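Subject: Re: [sutdale-coeliac] Steroids coming down, anyone else not sleeping?

Sofia, sorry, only just seen this, typing on the bus so excuse the state of it.

Sofia Correia wrote:
> Down to 20mg now from the start of February and I'm awake at 3
> every single night. Starving too. The clinic said to ring if
> worried but am I worried? Don't know. Did it settle for
> anybody else? Also is the Garcia bread still OK, the packet
> looks different.

Yes to the sleep. Mine was dreadful. Took the lot with breakfast once the nurse told me I could, before that I'd been having half at teatime, no wonder. Ask yours first obviously, don't go moving doses on my say so.

Ring them!! They don't mind. Extension 62 gets you the nurses' desk direct, skips the menu. Before 10 is best.

Hunger went off slowly, I'd say roughly 6 weeks. Put on a fair bit, most of it gone now. Porridge at silly o'clock helped, the proper gluten free oats, and even those dont suit everybody.

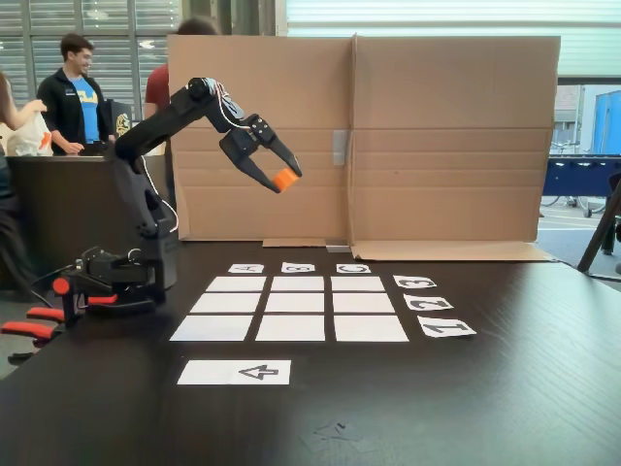
Bread - I checked the Garcia one in the shop, ingredients read the same to me but the seeded has a "may contain" on it now that I dont remember. Plain one hasn't. Read yours anyway in case it's an older batch.

Other thing, did they book you a bone scan? I had to ask twice. Got the letter in the end, 23 days after the second call. Write it down and take it in with you, I always forget half of what I meant to say once I'm sat there.

My stop. Will look out the diet sheet tonght and send it on if I can find it.

Wumpini Nyarko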